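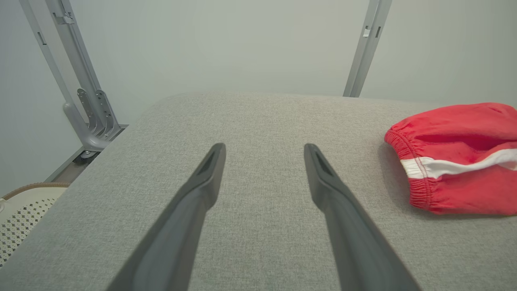 **Ploveck furniture bank moves to larger hall in Skusow**

November 5, 2020

The furniture bank in Ploveck will close its old store next to the bus station and open again in Skusow, in the hall where the Gallardo carpet company had its warehouse until March. The town council approved the lease at its last meeting. The rent is paid for two years from the social fund of the district.

The furniture bank takes used sofas, beds, tables and kitchen cupboards from households and gives them for a small fee to families who cannot buy new ones. In the last twelve months it passed on 3,359 pieces. Upholstered furniture is the most wanted, and it is also the most difficult to store, as it needs a dry room and much floor space. In the old building the sofas had to stand on their ends in the corridor, and in the winter many offers were refused.

The new hall has 600 square meters on one level. A loading door opens directly to the yard, so the van does not need to stop on the street anymore. The neighbors in Ploveck complained several times about the van, which blocked the entrance to the pharmacy during the morning hours.

For people without a car the move brings a longer way. Bus line 66 goes from Ploveck to Skusow once an hour, but the last bus back leaves before the evening opening time ends. The council has asked the bus company to add one later trip. An answer is expected before the end of the month. Until then, families from Ploveck and Olitton can choose their furniture by telephone and receive it at home without extra cost.

The rules for giving furniture stay the same. Sofas and armchairs must be clean, without tears in the fabric, and must come from a home where nobody smokes. Mattresses are accepted only with a washable cover. Large wardrobes should be taken apart before the pickup, with the screws in a bag fixed to one of the doors. Pianos and office desks are not taken.

Because of the health rules now in force, only a small number of visitors can be in the hall at the same time, and everyone must book a time by telephone. Masks are required also in the yard. Children can come in with one adult.

The old store accepts furniture until the middle of the month. After this date nothing should be left in front of the door, also not in the night, as the building goes back to its owner. Residents of Olitton can still bring small items such as lamps and chairs to the recycling yard, where the van collects them every second week.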